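Girnbridge issues household sorting guide for bottles, plastic and cans

2026-09-14

Girnbridge has published a sorting guide for drinks containers in homes, small offices and shared kitchens. The guide sets out a system of felt bins with card labels, placed in a row within reach of a table. It was written by Oskari Nurmi of the Lappalainen materials office and replaces the leaflet issued in March.

The guide uses three streams. Glass goes under BOTTLE, plastic bottles under PLASTIC and drinks cans under CAN. Containers are laid out on the table, picked up singly and placed in the matching bin. Crushed items are accepted in the same stream as whole ones.

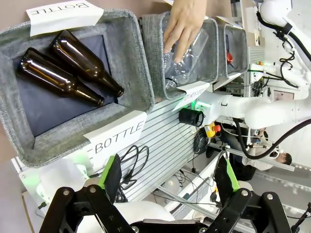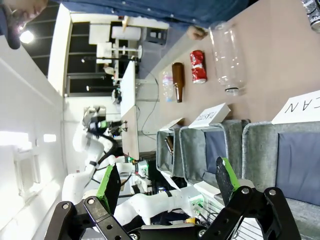
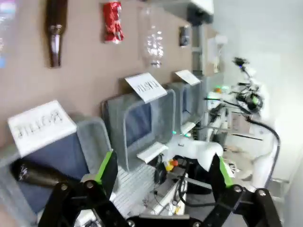
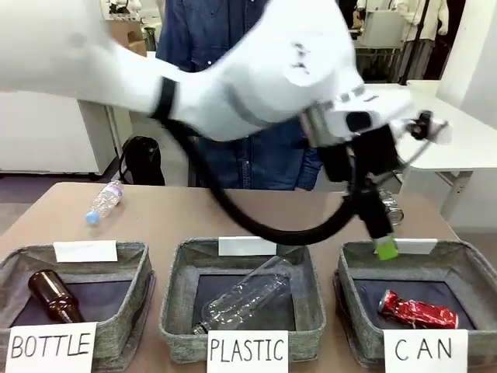

Grey bins with dark linings and white cards, used for sorting drinks containers.

Bin and label requirements

Bins should be soft-sided, open-topped and of equal height. A dark lining is preferred, as drips and residue mark it less than a pale one. Each bin carries a card on its rim, printed in capitals on one side only. A second card may be fixed to the front where the row is approached from both directions.

Containers must be emptied before sorting. Caps may be left on plastic bottles but must be taken off glass. Bins are to be emptied when 80 per cent full, and no bin should hold glass for more than 2 weeks.

Availability

The guide has been sent to 223 addresses in the Passide district. Printed label sets are supplied by Gemance in packs of 3, one card for each stream. Further packs can be ordered through the Girnbridge office.

Contact: Oskari Nurmi, Lappalainen materials office, Girnbridge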